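Call for participants: do household tips work?

We are looking for 48 people in ordinary homes to spend eight weeks testing household tips that most of us have been repeating since childhood without checking. Bicarbonate of soda in the fridge. Vinegar on limescale. A spoon in the neck of an open bottle of fizz. Newspaper on windows. I have my doubts about nearly all of them, and I would like to be shown where I'm wrong.

The study is run by Hultine, a small consumer testing group. It is paid for by our subscribers. Zerkex, who make cleaning sprays, offered us money last January and we said no, partly because they wanted to see the results before anyone else did.

Why we are doing it

Last year we asked readers to send in the tips they swear by and got 3,000 of them. A good many contradicted each other. Lemon juice was said to bring up brass, ruin brass, and do nothing to brass. When we wrote back to ask how people knew, the usual reply was that their mother had done it. Mothers can be wrong. So can the internet, which seems to have copied most of its advice from the same four or five books and then added exclamation marks.

We cut the list to 100, threw out anything dangerous (please stop mixing bleach with things) and kept the ones that can be tried at home with what's already in the cupboard.

What you would do

You'll get two tips a week by post, with a plain sheet for each. One gives the tip as people usually tell it. The other gives a dull alternative, often just warm water and a cloth. You try both, on two halves of the same job where possible, and ask someone else in the house to judge which half came out better without telling them which is which. If you live alone, send us photographs and we'll find you a judge.

Allow two hours a week. Some weeks will be less. The oven week will be more, and I won't pretend otherwise.

Who we want

Anyone over 18 who lives in the UK and has a kitchen they use. Renters are welcome, though check with your landlord before the grout week. We'd like a good number of people in hard water areas, as half the tips are about limescale and it's a waste of time asking someone in Glasgow to test them.

We would very much like people who think this is all nonsense. We would also like people who are certain it isn't. Those who don't care either way tend to drop out by week three, going by our last study on slug repellents.

You can't take part if you work for a firm that sells cleaning products, or if you write about them for money. That includes having a Jetotura discount code on your social media page.

What you get

A payment of £300, in two halves, the second when your final sheets arrive. We'll refund anything you have to buy, up to a sensible limit, with receipts. There is no prize draw and no certificate. You'll see the full results before they are printed, including the dull ones.

How to apply

Write to Salim Were at Hultine, Mwakalinga House, by Sat 16 September. Tell us in a few lines who you live with, whether your water is hard or soft, and one tip you have always believed. Please don't send a CV. If you've already tested something yourself, say how, and whether anyone else looked at the result. "It came up lovely" isn't a result.

The first sheets cover cutlery: foil and soda for tarnish, toothpaste on forks, tea stains on spoons.
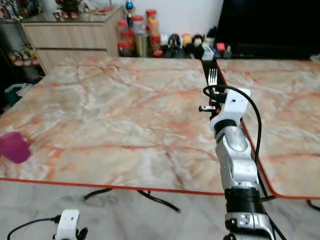 Your details

We keep your name and address until the last payment has gone out, then delete them. Your sheets are kept under a number. If you drop out you can ask us to bin those as well, and you keep whatever you've been paid up to then.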